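Chapter 2
Who Counts as a Witness?

In September the government of Varkora took a party of foreign reporters to see a resettlement town called Satach. The town had been built for families moved off the hill farms near Cocco, and officials had said for months that every family had gone by choice. The reporters saw a clinic, a school and a row of painted houses. They spoke to 35 residents. All 35 said they were happy.

What should a reader do with that number? The ministry used it in its next report as if it were a poll. It was no such thing. The residents had been picked by the town office, the interpreters were paid by the ministry, and a local official sat in on every talk. A person asked whether she is free to leave, with the man who signs her travel papers sitting at her elbow, has been given one safe answer. We learn that she gave it. We learn very little else.

It would be a mistake, though, to swing the other way and believe whatever the government denies. Exile groups said that 870 people had been taken from the hill farms by force. That figure was repeated in newspapers, then in speeches, then in a draft resolution, and each new use made it look firmer. Anqi Zeng, a researcher who tried to trace it, found that every version led back to a single list. Some names on the list appeared twice under different spellings. Others had no village beside them. Zeng did not say the list was false. She said she could confirm part of it and that the rest was waiting to be checked, a sentence few papers chose to print.

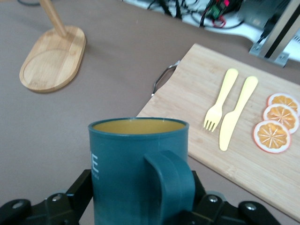
Photo credit: Prarnthorpe Picture Library. Used with permission.

Most disputes over human rights abroad reach us in this shape. One side controls the roads, the phones and the visas. The other side has testimony, often brave and often secondhand. Outside governments then pick between the two, and their picks tend to follow their trade deals and their quarrels - a habit this book will return to more than once.

Wagner Araújo, who spent years writing reports of this kind, has argued that readers ask the wrong question first. They ask which side is lying. He would have them ask who was allowed to speak, who was in the room, and what would have happened to the speaker after a different answer. His method is slow and it often ends without a verdict. Critics say this helps governments that have something to hide, and the charge deserves a serious hearing. A state that shuts out inspectors should not profit from the gaps it creates.

This chapter looks at 2 kinds of evidence, the guided visit and the survivor statement, and at the ways each can mislead. We begin with the guided visit, as it is the older trick and still works on people who ought to know better.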